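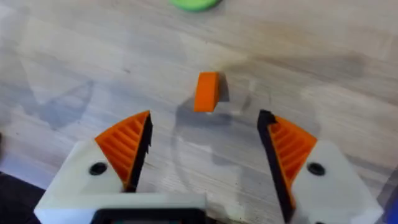
Lleucu Edwards wrote back after the abstract went out and asked why we were still testing soft fingers at all, when a parallel jaw with flat pads picks up a block just as well and costs less to replace. I'm going to start there, as it took us most of the project to give her a decent answer.

(Wait for people to sit down. Mention that questions are fine during the talk.)

OPENING

This is a comparison of three finger sets on the same arm, same table, same controller settings. The work ran from December until the end of spring. Ermanno Sanna did the mounting and the wiring. Abundio Tovar wrote the test scripts. I ran most of the trials, so complaints about the numbers come to me.

The three sets:
Flat pads, rigid, from Diteck.
Ribbed fingers, orange, with a black contact strip on the inner edge. We call these the Zuna fingers.
A rigid finger with a shallow V groove, cut by Engebretsen to our drawing.

Point at the picture for the second set. The view is from the wrist camera, jaws open wide, block ahead of the tips. Say that the opening is several times wider than the block. People always ask if that was on purpose. Yes. We wanted the same open position for every object, large or small, so the approach would not change between runs.

HOW THE TRIALS WENT

2,000 grasps in total, over all three sets. Each object got 200 grasps before we changed anything. A grasp counted as good if the object stayed in the fingers for 5 seconds after the lift. Slipping but not dropping still counted as good – Alcides disagreed with this and he may bring it up.

We did not change the grip force between sets. This is the weakest part of the design. The ribbed fingers bend, so the same motor command gives a different force at the surface. We logged motor current and left it at that.

RESULTS

Small blocks, straight approach: no real difference between the three. Lleucu was right about this case and I should say so.

Small blocks, rotated: the flat pads dropped more. They closed on a corner and pushed the block around. The ribbed fingers gave way at the corner and the block usually ended up flat against the strip. When the block was turned 90 degrees from the long side the V groove did worst of all.

Round objects: ribbed fingers first, V groove second, flat pads well behind. Skip this if we are running late.

Thin objects: flat pads won. The ribbed fingers tend to fold under at the tip if you come down too low, and then you are pressing on the table. Abundio added a height check to the script after we tore one.

(Pass the torn finger around. Get it back.)

THE CAMERA

I want to spend a few minutes on this because it cost us more time than the fingers did.

With the camera on the wrist, both fingers are always in view. That helps when you want to check contact. It hurts when you are trying to find an object by color. Look at the block and the finger pads – same bright orange. Our first detector used a color threshold and was happy to report the left finger as the target. Masking the fingers out worked with the rigid sets. With the ribbed ones the mask has to allow for bending, and ours was never quite big enough.

Shadows were the other problem. There's a dark patch on the wood just to the right of the block, and wider gray ones further out. When the arm moves, its shadows move too. Ermanno tried a second lamp, which made the shadows softer and gave us more of them. We went back to one lamp.

Lowri Lloyd's group at Bovholm uses a fixed overhead camera with the same arm and has none of this trouble, but they lose sight of the object for the last part of the approach. We have talked about running both. No results yet.

WHAT I WOULD CHANGE

Set force at the fingertip, not at the motor. Buy a small load cell and do it properly.
Use objects that don't match the fingers.
Swap fingers in a mixed order. We did all of one set, then all of the next, so any drift in the arm is mixed in with the results.
Write down when the contact strips are replaced. I have a gap in the log there and can't fill it.

ANSWER TO LLEUCU

If the part always arrives at the same angle, use the flat pads. If it doesn't, the ribbed fingers save you a reorientation step, and that step was the slowest thing in our cycle. Show the timing table if somebody asks for it. It's in the backup slides, after the wiring diagram.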